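Lesia Hrynyshyn
15 November 2020

Three weeks with the two-armed robot on our bench at Setero and I have thoughts! Thread.
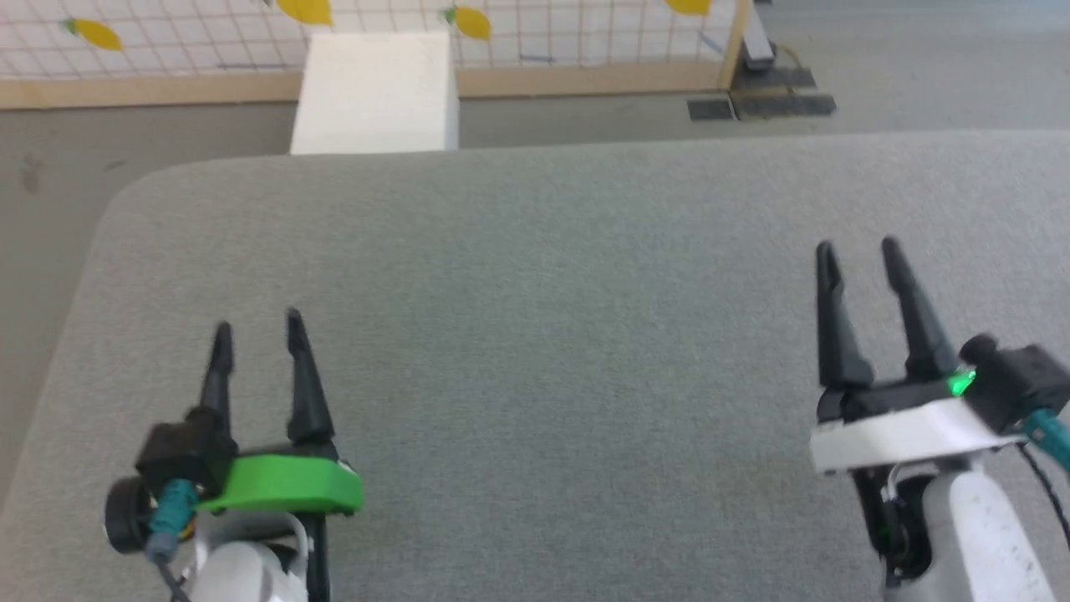 I do kitting. Small parts into trays, trays into boxes, 352 trays on a normal shift. My wrists know every single one of them.

The new plan is that the arms take the repeat trays and we keep the odd orders, the rush stuff and all the checking. I was sure I'd hate it. I kind of love it??

Biggest change so far: we talk more. When you're not racing a tray count you can look up and ask the next person why that Gustik order always comes back.

Second biggest: I'm learning to teach the thing. You walk it through a pick, it tries, you fix the grip, you go again. My first pick took me 16 tries -- my second took four. Very proud of that one.

It's not all rosy. The night crew got one short session and a printout, and they deserve way more. I've asked for paid training hours for everybody and I'm going to keep asking.

People want to know about jobs. We were told in writing that no one on our line gets cut through March. After that I don't know, and I'd like to. If your shop is getting one of these, ask for it in writing too.

Also, please get the people who do the work in the room early. We moved the parts bins twice in the first week, and both times it was a packer who spotted the problem.

Tomorrow I start on the De Smet trays, which have the tiny clips everyone drops. Wish me luck -- I'll post how it goes!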